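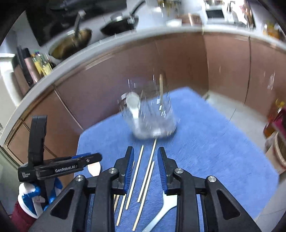
Where do the chopsticks go? A project about one small corner of a shared kitchen

Home and Living Spaces module, project report, 5 August 2021

What I wanted to find out

I live in a shared flat in Huncombe and our cutlery has always been a bit of a disaster. Knives and forks are fine, they have a drawer. It's the long thin stuff that ends up everywhere - chopsticks, wooden spoons, the spatula, those plastic spoons that came free with something. My question was whether a plain upright pot would do a better job than the drawer, and whether people would bother to use it.

I picked this after reading the Illberg course booklet on small storage, which has a whole chapter on jars and pots and hardly a word on what you put in them. Chopsticks are a pain because they're light and they roll. So I thought, right, chopsticks it is!

What I used

A clear cup, a blue towel to work on, four loose chopsticks, a white plastic spatula and a white spoon. I also had a wooden spoon in the pile. The towel was my best idea of the whole project, if I'm allowed to say so. On the bare worktop every chopstick rolled off towards the sink, but on towelling they stay more or less where you put them (and it's so much quieter, which my flatmates liked).

My budget was 50 pounds and I barely touched it. I did look at a proper utensil pot from Fitero but it was heavy and you couldn't see inside, so I left it in the shop.

How it went

The first thing I noticed was that a light cup gets wobbly as soon as you lean something long against one side. One spoon is fine. Add a chopstick or two on the same side and you start holding your breath. I tried putting the spoon in first and then the chopsticks opposite it, and that was much better, though you have to think about it every time and I know my flatmates won't.

So for the second round I looked at ways of holding the pot still. A wire rack round the outside helps a lot, and the rings on a ridged container give you something to grip when you carry it to the table. The catch is that a rack with gaps in it is also a lovely place for a stray chopstick to get stuck.

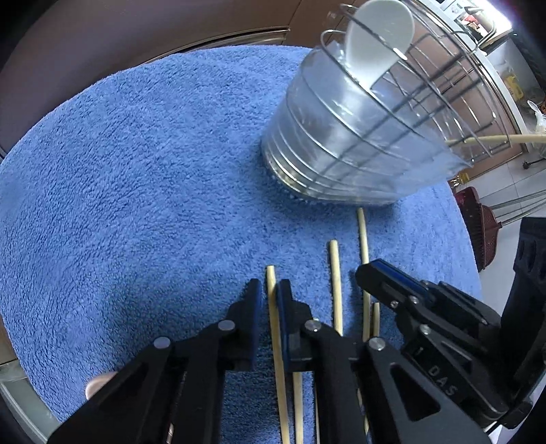

What I'd change

I'd go for a wider base, and I'd keep the spatula out of it completely and hang it up. The Bagheri method, which we covered in October, says to store things by length, and I was a bit rude about it in class, but I've come round. Chopsticks together, short spoons somewhere else. I'd also like to try the same thing with a pot that has 2 compartments and see if anyone in the flat sticks to it for longer than a week.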